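# Handout 4: Writing a Purchase Request That Gets Read

Course: Business Writing for Technical Staff. Please bring this sheet to the August session.

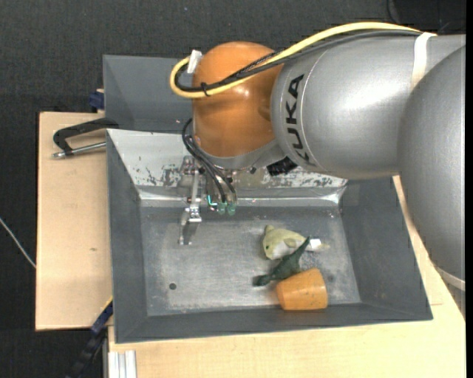
*KUKA arm over a shallow gray metal bin.*

In this unit we look at the purchase request. It is a short text, usually two pages, that asks a manager to agree to spend money. Many technical people write it badly because they start with the product. The reader starts from a different place. The reader wants to know what is asked, how much it costs and by when an answer is needed.

## 4.1 The opening paragraph

Put the request in the first sentence. Compare these two openings:

> Weak: In the last years the demands on our packing department have grown, and many discussions were held about possible improvements.

> Better: We ask for approval to buy two labeling tables from Egger for the Lustine site. The offer is valid until the end of August.

The second one can be answered. The first one can only be agreed with, and the manager has to read on to find out what you want.

Length of the opening: two to four sentences. If you need more, you are probably already in the background section.

## 4.2 Background

Write only the background which the reader does not have. A department head at Lustine knows that Lustine has two halls. A finance person in the main office maybe does not. When you have both readers, write for the finance person and keep it short for the other one.

Typical mistakes in this section:

- the history of the problem is told from the beginning, year by year
- abbreviations are used before they are explained
- the old equipment is blamed on the person who bought it (this happens more than you would think, and it is always noticed)

## 4.3 Comparing offers

Use a table when you have more than one supplier. Keep the same order of columns in the whole document.

| | Egger | Nultus |
|---|---|---|
| Delivery time | 16 weeks | 4 weeks |
| Warranty | 24 months | 24 months |
| Training included | 2 days | none |

After the table, write one paragraph which says what the table means for you. Do not repeat the numbers. In our case the paragraph could be:

> Nultus delivers earlier, but our operators would need to be trained separately. As the tables are not needed before winter, we prefer Egger.

Notice that the word "better" does not appear. An offer is better for a purpose – name the purpose.

## 4.4 Tone

Be polite and direct. "We would be very grateful if it could perhaps be considered" is too soft, and "This must be approved immediately" is too hard. "Please let us know your decision by noon on the last day of the offer" is fine.

Avoid adjectives from the sales brochure. Words like *innovative*, *powerful* and *seamless* come from the supplier, and the reader recognizes them.

## 4.5 Exercise

Read the Anton request in your folder. It has 24 sentences before the price is mentioned.

1. Underline the sentence which contains the real request.
2. Move it to the beginning and rewrite it so that it can stand alone.
3. Shorten the whole text to 16 sentences or fewer. The table does not count.
4. Exchange texts with your neighbor and mark every adjective you would remove.

Keep your first version. We will need both versions in the unit on editing – please do not correct directly in the original.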